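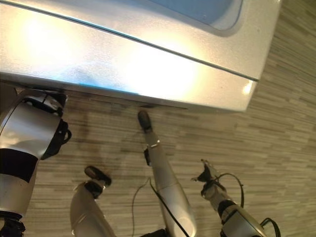 Do I need to know anything about robots before I join?

Most of our members had never held a soldering iron when they started, so no experience is needed, only a bit of patience and the odd free evening.

The Brirthorpe Robot Hand Club is looking for 8 new people to join our student project this winter, and we would dearly love one of them to be you. We are a friendly lot, a mixture of sixth-formers, college students and a few grown-ups who came along to give somebody a lift and never quite went home again. We meet at 6.30 in the evening in the long room above Mutiso Cycles (side door, up the stairs, mind the bikes) and there is always tea.

Our project this year is called Prurora. The aim is to get a silver robot hand, with its black fingertips and all its cables, to do useful things close to ordinary household machines: reaching up to the front of an appliance, finding an edge, pressing where it ought to press and leaving alone what it ought to leave alone. It sounds simple and it keeps us busy for months! Shiny metal is a particular nuisance, as glare on a polished surface is hard for the software to make sense of, and the fingers are much the same colour as the things we ask them to touch. If you enjoy that sort of puzzle you will fit in very nicely.

We need people for three jobs. Drivers guide the hand through its practice reaches, which takes a steady touch and a willingness to do the same thing again after supper. Menders look after the joints and the wiring. Note-takers go through our recordings and write down what went well and what didn't; we have 2644 of them from last year and only 418 have proper notes, so you can see why I am asking so nicely. You are welcome to swap between jobs, and most people do.

In December we take the project to the student open day at Omorham, where clubs from all over the county show their work and there is a small competition in the afternoon. We came fourth last time and were very pleased with ourselves.

You should be 16 or over and able to come to most sessions until the spring. It costs nothing to join. Tools are provided, but please wear flat shoes and tie long hair back. If you need step-free access, tell us beforehand and we will use the ground floor workshop instead.

To put your name down, send a few lines about yourself to Vilja Pitkänen, or leave a note for her at the cycle shop counter. Say which job you fancy, or say you haven't a clue, that's quite all right. Obadia Kaijage runs a taster session for anyone who would like a go before deciding.

Shared 539 times
3 comments

marlow_j
Is there parking? My daughter is keen but we're out past the reservoir.

Vilja Pitkänen
Yes, behind the shop, free after six. Do stay for a cup of tea if you'd like to!

Bren T
Did note-taking last year and ended up mending fingers. Great bunch, bring a jumper.

Related
Prurora: what we learned in our first year
Getting to the Omorham open day
Spare cable and small motors wanted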